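4.2 Bedroom chores

I'll admit I went into this part hoping for good news. Senad Dervishi and I gave the Grecu set up to 100 trials, split between bedding and clothes, and Figure 3 covers both.
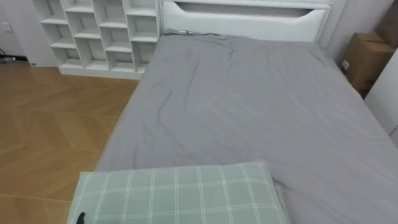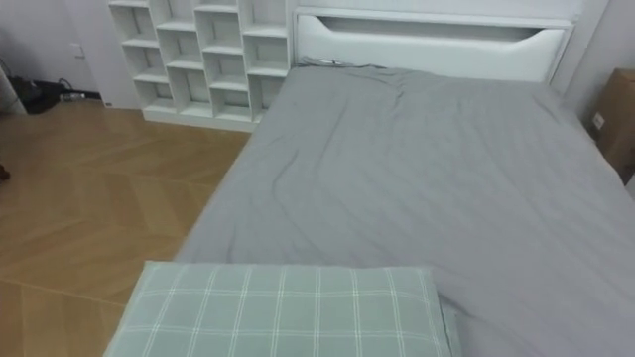
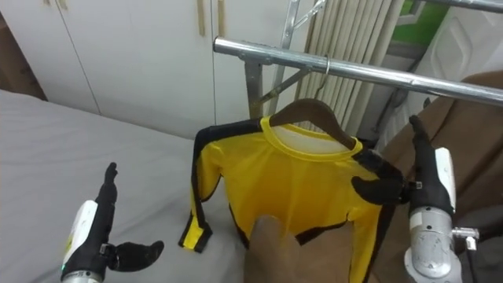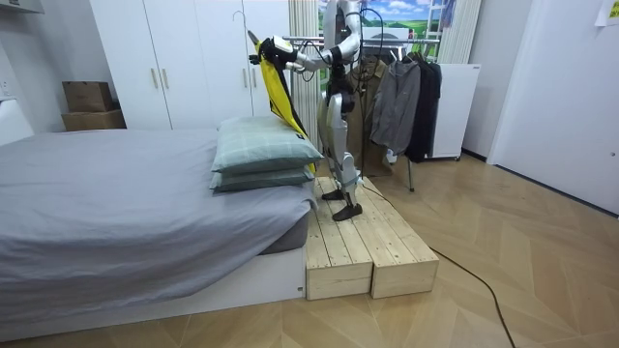 Figure 3. Bedroom work: the bed with its gray cover, and a yellow and black garment on a hanger.

Can a machine take over these chores yet?
Only in part – in our trials it hung up a shirt most times, but it was slow, and a person still had to finish the bed.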